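Re: [home-med] Leftover antibiotics and the cupboard scheme
From: Maksym Dmytriv
To: home-med list
Date: April 13, 2022

Olesia Zakharchenko wrote:

> Hello all,
> After October's clear-out I'd like us to put our name to the Prenow
> leaflet. The idea is simple. Every household goes through its medicine
> cupboard twice a year, writes the contents on the Prenow card, and
> takes anything past its date back to the chemist. They tried it in
> Kostiuk with 300 homes and say 90 per cent of people felt "more in
> control of their medicines" at the end. Unless anyone objects I'll
> write to them at the end of the month. I can't see a downside.
> Olesia

Olesia, I'm going to be the one who objects, sorry. Only partly.

I've nothing against people clearing out their cupboards. I do mine when I can't shut the door. What bothers me is the 90 per cent. Ninety per cent of whom? I read the Prenow write-up twice and the cards that came back at the end numbered 47. If that is the group they asked, then we're hearing from the people keen enough to fill in a card and post it, and of course they felt in control. The other households may have loved it or may have put the card in the recycling on day one. The write-up doesn't say, and I'd want it to before our name goes anywhere near it.

Also, "felt more in control" is a soft thing to measure. Did fewer people take somebody else's tablets? Did fewer people stop a course halfway and keep the rest for next time? Those are the questions this list has been arguing over for years and the leaflet walks straight past them. It spends a whole side on expiry dates. Old antihistamines at the back of a drawer are not what keeps me up at night.

Antibiotics are a different matter and they get one line. One! It says "return unused antibiotics", as if people had them lying about by accident. Most people I know who keep them do it on purpose. They had a bad winter once, couldn't get an appointment, and decided they'd never be caught out again. A tick box won't shift that. And in plenty of places you can come by a box without much fuss, or a relative brings one back from abroad, and then the leaflet inside is in a language the person taking it may not read.

A box of amoxicillin capsules, and some household items on a checked sheet: 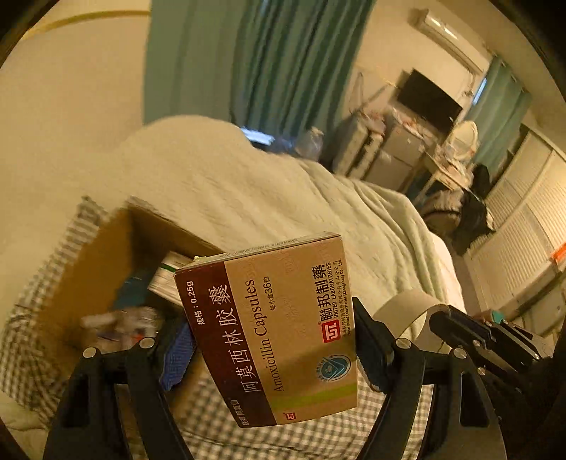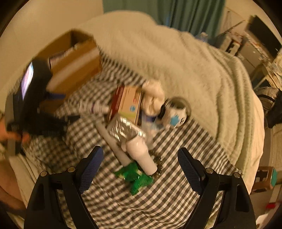 Going back to the card itself. There's a column for the name of the medicine, one for the date and one for "who is it for". No column for whether the course was finished, and none for who prescribed it, if anyone did. I asked Hunovus, who printed it, whether the layout could be changed and was told it was "fixed for this edition". Fixed by whom, I'd like to know. If it's a question of how many are already in boxes in a warehouse, they should say so.

Then there's the chemist's end of it. Has anyone asked the chemists? Mine takes returns, but you stand in the same queue as everybody collecting a prescription, and last time I waited 19 minutes to hand over half a bottle of cough mixture. If we tell a whole town to turn up in the same fortnight we ought to warn somebody.

The Muvham scheme, which Olesia will remember because we both sat through the talk, had much the same leaflet under a different cover. Big launch, nice posters, and I have never managed to find a single figure on what came back. I wrote twice. If someone here did get an answer, please forward it and I'll happily eat my words.

So what I'd suggest is that we don't sign yet. Olesia, could you ask Prenow three things: how many of the homes replied, what exactly they were asked, and whether anybody weighed or listed what was handed in? If the answers are decent I'll put up the posters myself. If they can't tell us, I'd sooner we wrote our own half page on antibiotics only, in plain words, with the bit about not saving them for next time at the top in large type.

I know this sounds grumpy. I've just seen a lot of cards.

Maksym

PS The link in the archive to the older storage guidance is dead again. Who looks after that now?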